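Kapitel 6
Lernen aus Vorführungen mit zwei Armen

In diesem Kapitel behandeln wir eine Methode, mit der ein Roboter Handlungen aus Vorführungen des Menschen lernt. Der Datensatz Lirnorance, den die Gruppe in Enska aufgebaut hat, enthält über 2000 solche Vorführungen. Für das Einstecken von kleinem Werkzeug in eine Rolltasche genügten 100 davon – dieses Ergebnis wird in Abschnitt 6.2 genau besprochen.

Schwierig ist bei dieser Aufgabe der Stoff. Die Tasche gibt nach, und ein Arm allein kann sie nicht zugleich halten und füllen. Beide Arme müssen deshalb zeitlich gut 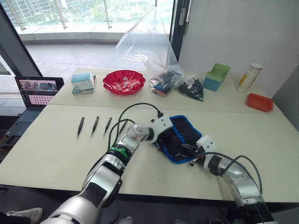
aufeinander abgestimmt sein. Das Verfahren von Väisänen sagt dafür die Bewegung beider Arme gemeinsam voraus. Der Leser soll die Grundlagen aus Kapitel 2 schon kennen.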